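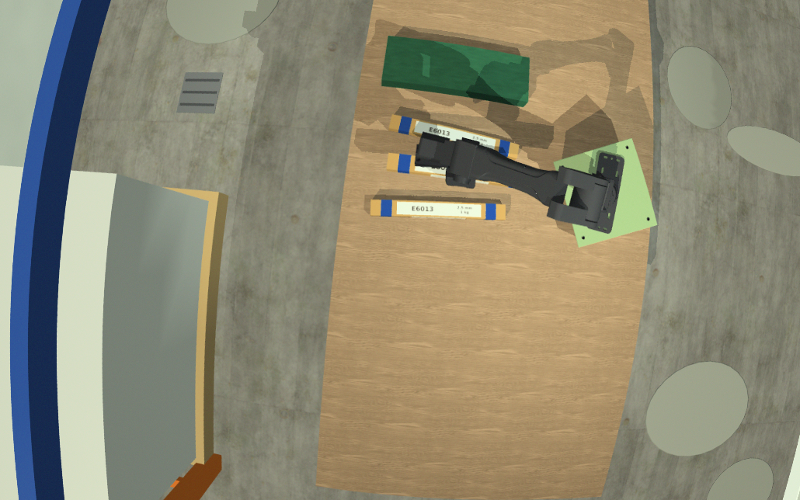
Simulated cell, top view: arm on its green plate, E6013 packages and green block on the table.

Kirkside Rod Store: Electrode Pack Handling, data card

Maintained by: Kiyoshi Amano (simulation, data), Jaxon McKinnon (stores, Neltavgate)
Last edited: 23rd February

Summary

Simulated episodes of a small table-mounted arm handling packs of welding electrodes. The set was built for the rod store at the Neltavgate fabrication shop, where packs are issued to welders over a counter and unused packs come back at the end of the shift. The arm is meant to take over sorting returned packs. Issuing stays with the store attendants.

The card covers the simulated data only. Recordings from the physical cell are kept in a separate set, Bosow, with its own card and its own access rules.

Contents

episodes/ one folder per episode, with joint positions, gripper commands and rendered views
scenes/ starting layouts, including object poses and light direction
labels/ task text and outcome for each episode
notes/ stores procedure before and after the change, plain text

Tasks

sort_return: move a returned pack to the position given in the task text.
straighten: turn a pack until its long side is parallel to the short edge of the table.
clear_block: move the green block without touching any pack.
hold: do nothing until the release flag is set. Included so that a policy learns to wait while an attendant has a hand on the table.

Scene

Each scene has one arm, one wooden table, one green block and a set of packs. Packs are tan-yellow at the ends with blue bands and a white label. The label texture carries the grade, E6013, and smaller print for diameter and weight. Small print is often unreadable at the rendered resolution and should not be used as a training target. The grade is also stored as a field in scenes/.

The room around the table (concrete floor, floor grate, round discs, furniture at the side) is background. It comes from the Oshima room pack and does not match the Neltavgate store. Shadows are on in all episodes. The arm regularly shades or covers part of a pack, and these views have been kept.

Collection

Episodes were recorded by teleoperation in the simulator. Operators were 9 people from stores and the weld shop, all on paid shift time, after 24 hours of training each. Operator names are not in the data. Operator IDs were removed before release, and the link table was deleted in June.

Each operator worked in blocks of 25 episodes with a 10 minute break between blocks. An operator could discard any episode before it was saved. Discarded episodes were not kept and no reason was recorded.

What changes in the store

Before: an attendant checked each returned pack, read the label, walked it to the rack and wrote the return in the book. On a busy shift the returns pile was left for the next crew.

After: the attendant checks the pack for damage and places it on the table. The arm sorts it. The attendant carries sorted packs to the rack and confirms the return on the terminal.

Effects on the job that the shop has agreed in writing:

- Attendant headcount and grade are unchanged for the trial.
- Damage and moisture checks remain a human task. The arm has no sensing for either.
- Any attendant can stop the cell without giving a reason. Stops are logged by time only.
- Cell logs are not used for individual performance review.
- Time at the counter goes up and time at the rack goes down. Two attendants asked to rotate between counter and goods-in for this reason, and the rota was changed.

Open point: weld shop supervisors want return times reported by shift. With one attendant on nights, a shift figure identifies a person. The report is off until this is settled.

Known limits

Packs are rigid in simulation. Real packs sag when part used, and the end flap can catch on the gripper.
Only one grade is modeled. Sorting between grades cannot be learned from this set.
The table surface is clean in every scene. The real one collects gloves, pens and stub ends.
Human hands are not rendered. The hold task uses a flag only and is not evidence that the arm is safe around people.
Friction values for the packs were tuned by hand and are probably too high.

Use

Intended for training and testing pick and place policies before work on the physical cell. Do not use it to set staffing levels or to estimate cycle times. Simulated time runs without the pauses that attendants need at the counter.

Changes

0.3 hold task added, light direction now varies
0.2 label texture replaced, old one had the grade mirrored
0.1 first internal release

Questions about the episodes or file format go to Kiyoshi Amano. Questions about store procedure or the written agreement go to Jaxon McKinnon at the Neltavgate counter.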